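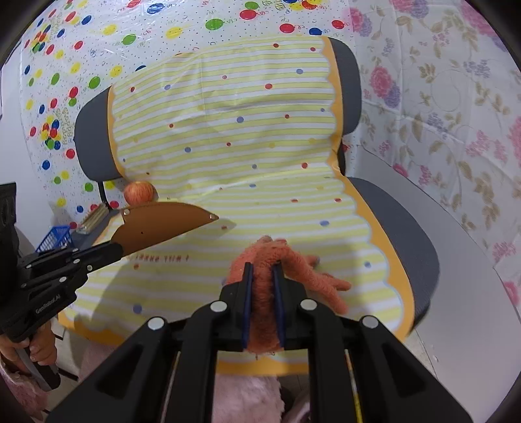 Posted 11/30/21 by the blog owner | Filed under: Football, Away days

Vaughan Town have been my club for 33 years, and this was the first November in a long time that I made it to every match, home and away. There were four of them. We won two, drew one and lost the one I drove farthest to see.

The long drive was to Wusari. It's 227 miles from my front door to their parking lot, and I left before it was light. The ground is on the edge of town behind a lumber yard. It has one proper stand along the east side and a grass bank opposite, and you can walk all the way around if you don't mind mud behind the north goal. I paid $8 to get in. The program was included, though mine had two copies of the middle pages and no league table.

We were bad in the first half. The manager has been playing three at the back since October and I still don't think we have the players for it. Our wing backs got caught upfield over and over, and Wusari scored twice down our left side before the break. The second one was a simple cross to the back post with no one within five yards of the striker.

The second half was better. We went to a back four, the ball stayed in their end, and we pulled one back from a corner with 15 minutes to go. Then we hit the bar. I was standing right behind it on the bank and thought it was in — so did everyone near me. It finished 2-1.

The home games were easier on the nerves. Both were at Zemimum Park, and we won both by a single goal. The field is holding up well for this time of year. They put in new drains over the summer and the corner by the clubhouse, which used to turn into a pond, is fine now. The food line is still too slow at halftime. I missed the restart both times and ended up eating a hot dog on the steps.

The draw was at Skukix, 0-0, and there isn't much to write down. It was windy and neither team could keep the ball on the ground. Our goalkeeper made one very good save low to his right. Their floodlights went out for a few minutes in the second half and the players stood around in the center circle until they came back on.

So we're eighth, which is where I thought we'd be. I'd like to see a back four from the start next time, and a second striker on the bench who is fit to play more than ten minutes. The kid who came on at Wusari should get a start. He ran at people, and we haven't had much of that this season.

Next up is the cup tie at home. I already have my ticket and I'll be in my usual spot by the halfway line. If you're coming from out of town, park at the school and walk down — the lot at the ground fills up an hour before kickoff.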